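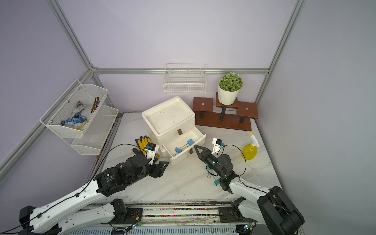 Reading time: 4 min

Figure 2. Open wall storage with a work glove and thin sticks in the upper tier; behind, a wire-grid basket and a tiered plant stand in dark wood.

4. Where small garden things are kept

4.1 Open and closed storage

In the previous section we described how much space the households in Plunmont give to their plants. In the present section we turn to the objects which serve the plants: gloves, string, labels, sticks for support, hand forks, seed packets and small bags of soil. These objects are cheap and get little attention in the literature on home gardening, where the plant itself and the area of the balcony are usually the main concern. In our interviews, however, they came up very often, and mostly in connection with some complaint.

We sent the storage diary to 129 households and received 117 back. The last one came on Fri 28 February, and we closed the collection on the same day. Each household wrote down where every small object was kept at the beginning of the diary period, where it was put after use, and whether somebody had to search for it. The participants wrote in their own words, and the coding into categories was done by us afterwards.

By open storage we mean any holder whose contents can be seen without moving a lid, a door or a drawer. Mesh and wire baskets fixed to a wall or hung from a rail are the most common type of it (Figure 2). By closed storage we mean boxes with a lid, cupboards, drawers and the space inside a bench. A bucket without a lid was difficult for us to classify. We finally counted it as open when it stood alone, and as closed when other buckets were stacked in it.

Households which kept their gloves in open storage wrote less often that they had searched for them. The difference was clear for gloves and for string. For seed packets we found the contrary: participants preferred to keep them in a drawer or a tin, and the few who kept them in a basket on the balcony complained that the paper had become soft. One participant from the Durner estate moved her packets to the kitchen in December and wrote that she should have done so years before.

4.2 The second tier

A detail that we did not expect concerns baskets with more than one tier. In the diaries the upper tier was almost always mentioned first and held the objects of daily use. The lower tier was described in a vague manner, for instance as "for later" or "pots, maybe", and several participants left that line of the diary blank. We asked about it in the follow-up interviews. The answers suggest that the lower tier is not refused for any practical reason. People fill the level which is nearest to the hand, and they stop when everything they own has found a place.

This has a consequence for the shops. The garden store Zasison, where a large part of our participants buy their equipment, sells wall baskets mainly in sets. Many participants said that they would have been content with one single basket, mounted at the height of the chest, and that the set was bought only because it was offered so. We do not want to conclude too much from this, as our interview guide did not ask about prices.

4.3 Support sticks

Thin sticks for tying up young plants form a special case. They are needed during a few weeks and must be kept during the remaining part of the year. In closed storage they were often reported broken or forgotten, and new ones were then bought. In open storage they were reported as being in the way. The solution that participants themselves liked best was to tie the sticks in a small bundle and to lay it together with the gloves, so that both are taken in one movement. Members of the Değirmenci garden association mentioned this habit more often than the other participants, and it is possible that they learned it from each other at the weekly meeting.

Length was also mentioned. Sticks that are longer than the basket hang over the border and catch on sleeves. Some participants cut them, and regretted this when the tomatoes grew tall.

4.4 Limits of the data

The diaries were kept in winter, when balconies are used little, and the order of things is probably better then than in summer. The participants also sent us over 200 photographs, which we used only to check the coding of the diaries. People may tidy before they take a photograph, and we had no means to correct for this. Finally, the two coders disagreed about shelves and plant stands, because these hold plants and small objects together. We left them outside the comparison and return to them in Section 5, where the weight of wet soil on such furniture is discussed.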